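I've been meaning to write up what we got out of November, and Tuesday was the first evening I sat down with a pot of tea and no logs to read, so here goes! Nele Petersen and I have been training a pick-and-place policy entirely in simulation, and the question we kept circling was how much the kitchen surfaces matter. Everybody randomizes the objects. We wondered about the counter underneath them.

So we rendered 1287 episodes on plain gray and trained one policy, then rendered the same episodes again with busy stone textures – veins, mottling, the works – and trained a second. 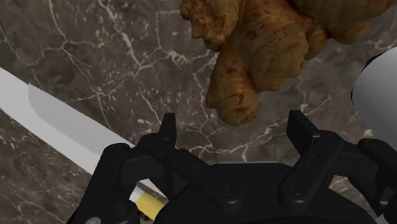

Wrist view from the marble set, with the ginger, the knife and both fingertips.

I'm fond of the ginger, I have to say. It's such a lumpy, awkward shape, and brown on dark brown stone is a mean thing to ask a small vision encoder to sort out.

We tested both policies on 296 new layouts, all of them on counters neither one had trained on. The gray policy finished 151. The marble policy did better, though less so than Nele had bet me (I'm owed a lunch in Pakby), and most of its misses were grasps that closed too early. I suspect depth is the trouble there, and Huiling Liao has suggested adding a second camera view before we touch the textures again. That run is queued for the weekend.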